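In Defence of the Plain Wooden Block

My mother kept a biscuit tin on the lowest shelf of the dresser, and in it were the leftovers of at least three sets of building blocks. None of the sets was complete. There was a triangle that had been chewed by a dog we no longer had, and a pair of cylinders from my cousins in Unden that were a slightly different size from ours and so never stood level with anything. I must have tipped that tin out on the rug 700 times. I can still hear it, and I dare say my mother can too.

I have been thinking about the tin a good deal, partly because we have all been shut indoors with our cupboards, and partly because of a letter that came in after my last piece. The writer, a grandfather in Trurkthorpe, wanted to know what he should buy for a child of three who already has everything. He had been looking at something with lights and a voice. He had also, he confessed, been looking at a bag of coloured shapes, and felt a bit foolish about it, as though he would be turning up to a party with a turnip.

Dear sir, take the turnip. I wrote back to say so, at greater length than he probably wanted, and this is more or less what I told him.

A block asks very little of you and will put up with almost anything. It can be a loaf of bread or a bus or a disagreeable aunt. It doesn't run down, and if it rolls under the cooker it will be the same block in December when somebody finally fishes it out with a ruler. Most of all, it leaves the child to get on with it. The toys with voices are forever interrupting. My nephew had a plastic farmyard that used to announce the cow from inside a closed wardrobe, and I don't believe he ever once wondered what a cow might say, having been told so often and so loudly.

Now, I am fussy about blocks, and since I have the page I may as well be fussy in public. I like some variety of shape. A set made up entirely of cubes is very good for walls and rather dull for everything else, and a child will have exhausted the wall by teatime. Give them something round and something with points. Points are difficult! A star is a wonderfully awkward thing to build with – it won't sit snugly against its neighbour, it leaves gaps, and you have to think about which way it faces before you put anything beside it. My brother and I used to fight over the awkward pieces, never over the cubes.

I like colour too, and I am not ashamed of it. There is a fashion at the moment for toys in shades of porridge, chosen, I suspect, to go with the sofa. They photograph nicely. But a small child looks for the green one, and then for the other green one, and then notices that the two greens are quite different shapes, and there you have a morning's work that no grown-up had to plan. You can't get that out of porridge.

If the porridge people want their bit of bare wood, and I do see the appeal, let it go underneath. A board is the thing I would add to any bag of blocks, and it is the thing almost everybody leaves out. A carpet is a miserable foundation. The pile gives way on one side and the tower goes over, and the child concludes that towers are no good. Put down something flat and pale and the whole business changes. The colours show up, the pieces stay where they are put, and there is a clear edge which says, without anyone having to raise their voice, that the game lives inside it.

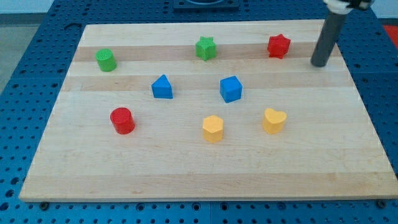 Bright shapes on a pale board, with a green star in the back row.

I am fond of a board where you can see the strips it was made from, some creamy and some nearer to honey. Children notice those bands before we do. They become roads, or rivers, or the place where the cylinder is not allowed to go. When I was small we had an old pastry board for the purpose, borrowed so often from the kitchen that in the end my mother bought herself another and stopped asking for it back.

You will notice, too, that I have said nothing about neatness. I used to believe that blocks ought to be put away in their places, and I had a wooden tray with compartments to prove it. Yiğit Kozan, who taught the infants' class next to mine for years and has far more patience than I do, talked me out of it over a single cup of tea. He let his children leave the shapes standing about on the board at the end of the day, a bit of space between each one, nothing built, nothing finished. They came in the next morning and carried on. I had been making mine start again from an empty tray every day and then wondering why they took so long to settle.

The spaces matter more than I had realised. Eight blocks spread out loosely will get more play than forty in a heap, and I would say this to any relative who is tempted by the giant tub. I once bought a tub with 32 pieces in it and felt very generous. The child it was meant for took out a handful, lined them up along the skirting board, and used the tub as a hat. Put a few out and keep the rest in a cupboard for a wet week.

There are objections, of course. A reader will write to tell me that her daughter has no interest in blocks whatever and would rather have a spoon and a saucepan, and I shall write back and say quite right, give her the saucepan. Another will say that blocks are dear. Good ones can be, though they turn up at jumble sales for next to nothing, and a mixed lot is no hardship, as I hope the biscuit tin goes to show. Somebody always mentions bare feet, and there I have no answer except slippers.

The grandfather has replied, by the way. He bought the bag of shapes, and he has sanded an old shelf to go under them. The child has so far ignored the lot in favour of the string the bag was tied with. He asked whether he ought to worry. I told him to leave the board out where she can see it, and to let her keep the string.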